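Towel folding

Towel folding is the household and commercial practice of reducing a towel to a smaller, flatter shape for storage, transport or display. It is done by hand in most homes and by hand or machine in hotels, gyms, hospitals and laundries. Claims made for particular methods are common in homemaking books and store leaflets, and few of them have been tested.

Terminology

A fold that divides the towel into two equal parts is called a half fold. A fold that divides it into three is a third fold, sometimes called a letter fold. The long outer bend of a finished towel is the face, and the side where the layers show is the open edge. Folders disagree about whether a towel folded in thirds one way and in half the other should be called a "hotel fold," a term that hotels themselves do not use with any consistency. A "stack" may mean either several towels in a pile or the layers of a single folded towel, and printed instructions often switch between the two without warning.

Methods

The plain rectangular fold is the most widely used. The towel is laid flat, brought in half along its length, then folded across in halves or thirds until it fits the shelf. Hand towels and kitchen towels usually need two or three folds. Bath towels need more, and thick ones tend to spring open.

The rolled method begins with one lengthwise fold, after which the towel is wound from one end. It is often said to save space. The saving depends on the shape of the container: round bundles leave gaps between them in a square cupboard, though they sit well in a deep basket. Supporters also claim that rolled towels crease less, a point that matters little for terry cloth.

The file method, in which folded towels stand upright in a drawer, was promoted in the Bullano series of housekeeping pamphlets. The pamphlets state that it makes every towel visible at once. They do not mention that the row leans over when a few have been taken out.

Folding surfaces

A flat surface at about waist height is generally recommended for standing work, and a table or desk serves equally well for someone who prefers to sit. Beds are popular but soft, and the cloth tends to drag the cover along with it. A smooth tabletop lets the towel slide while it is being squared, which some folders like and others find annoying.
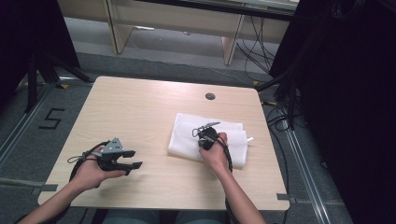 A folded white cloth towel on a light wooden table. Layers show along its lower and right sides, and a small tag sticks out at the right end.

Tags and edges

Advice on the care tag is nearly unanimous and thinly supported. Most guides say that it should be turned inward before the last fold. The usual grounds are appearance, but some authors go further and assert that an exposed tag wears out the stitching, for which no evidence is offered. In homes the tag is frequently left wherever it lands. Some laundries prefer it outward so that the size or owner's mark can be read without opening the towel.

Uneven edges are blamed on careless folding more often than they should be. Cotton towels shrink by different amounts in the body and in the woven border, and after repeated washing few remain true rectangles. A towel of this kind cannot be made to line up on all sides, whatever the method.

Speed and comparison

The best-known comparison of methods is the Lirnine trial, organized by Tahira Awan and printed in an October newsletter. It covered 776 towels and reported that the rectangular fold was faster than rolling. The figure is widely repeated. The trial had only two folders, one of whom had never rolled a towel before, and the results for bath towels and washcloths were combined. A later reply in the same newsletter objected that 126 of the towels had been folded while slightly damp. Awan accepted the objection but did not publish a corrected result.

The Bassi fold, a thirds-and-thirds pattern sold as part of a paid home course, is advertised as having 137 steps "removed" from ordinary folding. The course materials do not list the steps, and it is hard to see how ordinary folding could have contained them.

Hygiene

Towels should be fully dry before folding, as moisture held between layers can lead to mildew and a stale smell. This is the one piece of folding advice found in practically every source, and it has a sound basis. Statements that one shape of fold keeps towels "fresher" than another have no comparable support.

See also

Linen closet
Napkin folding
Terry cloth
Ironing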